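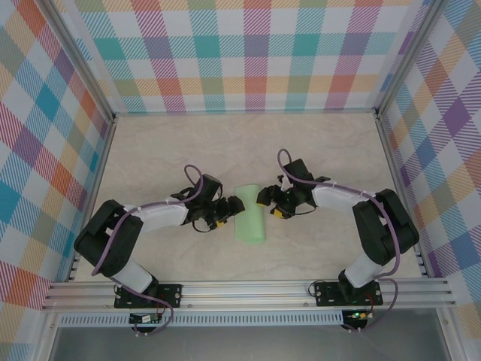 Verde claro sobre beis, con los cuadros pastel al fondo.

Plegar papel sin prisa: galería

Llevo años oyendo que doblar papel relaja, ordena la cabeza y no cuesta nada. De lo último doy fe a medias: el paquete de Salgado que compré traía 113 hojas y no fue barato. De lo primero sigo sin estar convencido. Archana Katiyar, que montó el taller de Kokville en junio, insistió en que mirase los pliegues de cerca antes de opinar. Pues los he mirado, y dejo aquí mis reparos.

El verde menta lo eligió ella. Según el folleto es un color «que invita a la calma». A mí me parece un verde correcto, y sospecho que con un gris habrían escrito lo mismo.
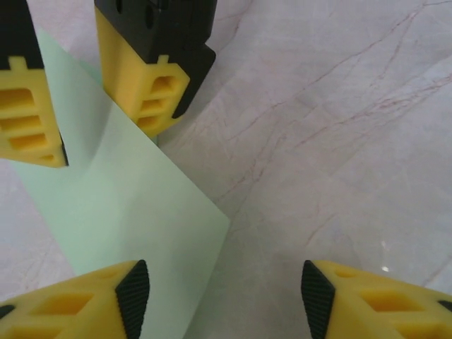 La hoja doblada, medio levantada sobre el mármol claro de vetas rojizas.

El contraste con las vetas funciona, eso lo concedo. Américo Peixoto sostiene que una superficie lisa y dura mejora cualquier pliegue. Puede ser. Yo he doblado servilletas sobre un mantel de hule y el resultado fue igual de mediocre.
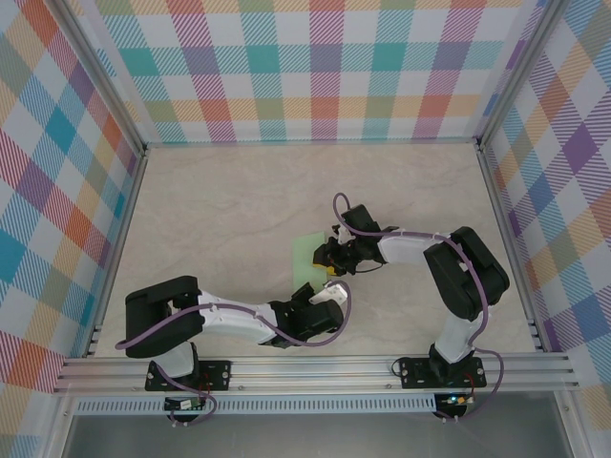 El papel y sus pliegues

De lejos, una pieza verde tan pequeña se pierde entre tanto cuadro de colores. De cerca la cosa mejora y se entiende por qué hay quien se entusiasma con una arista. Otra cuestión es que haga falta un método, un cuaderno y un curso de 2 tardes para llegar hasta ahí. Damian Gruber lo hizo entero y sigue marcando los dobleces con la uña, como todo el mundo.
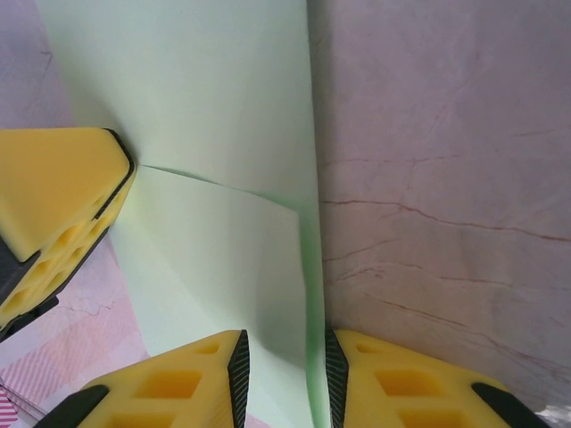

¿Hace falta papel especial para empezar?

Cualquier hoja que aguante un pliegue sin agrietarse sirve. Gastaría el dinero en otra cosa hasta saber si la afición dura más de un mes.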